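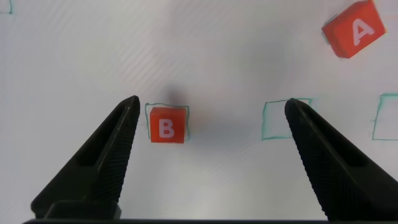 Salinas Holiday Park

Salinas Holiday Park is a seaside campground and trailer park on the sheltered side of Veltar Bay, best known for its long-stay summer sites, its grassy tent field and the families who have been coming back to the same few square yards of ground for most of their lives. It has 354 sites in all, of which 33 are kept for tents, and it is open from November until the end of the southern fall, when the trailers are towed home or moved to the storage yard behind the office.

History

The park began as a sheep paddock whose owner, Fidel Ibarra, let fishermen pitch their tents by the creek in return for a share of the catch (a bargain that is said to have left the Ibarra household eating an awful lot of flathead). Word got around, as it does, and before long there were wives and children and dogs along with the fishermen, and somebody had built a cold-water shower out of fence posts and a rain tank. Ibarra put in proper washrooms a few years later and started charging by the week.

His niece, Delia Lucero, ran the place after him and is the person most regulars think of when they think of Salinas. She laid out the present lanes, planted the tea trees that now give the lower rows their shade, and brought in the system under which a family may keep the same site from one summer to the next so long as the fee is paid by the end of winter. She also held firm against cabins, which she felt would bring in people who wanted television. The first cabins, 4 of them, were built after she retired, and they stand well back from the water near the road.

Layout and facilities

The lanes run down toward the beach and are lettered, though hardly anyone uses the letters. Longtime campers speak of Top Row, the Elbow, Creek Side and the Flats, and a newcomer who asks the way to Lane F may get a friendly but puzzled look. The Flats are the lowest and prettiest part of the park, and also the part that puddles after a good downpour, so anyone pitching a tent there is wise to bring a decent groundsheet and a small shovel.

There are three washroom blocks, a camp kitchen with gas rings and long tables, a laundry, and a little store selling ice, bait, bread and newspapers. Small campers and teardrop trailers are usually placed along Creek Side, where the sites are narrow and the turning room is tight.

Summer life

The best-loved event is the Lantern Walk, held on the first clear evening after New Year, when children carry homemade paper lanterns along the beach to the boat ramp and back again. There is also a sandcastle morning, a fishing contest with generous rules, and a potluck supper on Top Row to which everyone is welcome and for which there always seem to be too many potato salads.

Renato Gaete's short memoir of his boyhood summers, "Resside", takes its name from his family's trailer and gives a fond account of the park under Lucero. Its chapter on the great storm, when half the awnings in the Elbow ended up in the creek, is still read aloud at the supper.

See also

Veltar Bay
Plimance Point Lighthouse
Long-stay camping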